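Stayed up until 2 last night finishing Zurell, and I'm paying for it this morning. I handed it to my eighth graders' book club back in January without reading past chapter five (oops), so I had to catch up fast! The girl who maps the drowned city is wonderful, prickly and funny and so bad at lying. I cried at the ferry part. Yes, over coffee, yes, on the library's copy.

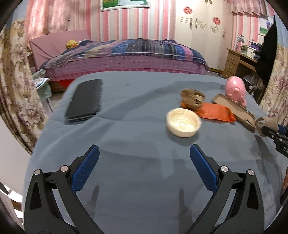 The blue-gray cloth on the table.

Next up is Cludora, all 295 pages of it, and Iveta already told me the brother is the best character. I'm a little wary of the talking moth, but the kids have a waiting list going and I promised to be done before lunch tomorrow. More tea, then chapter one.

Comments

Valter Dalen: The ferry part wrecked me too!

Anatole Picard: Give the moth a chance, he grows on you.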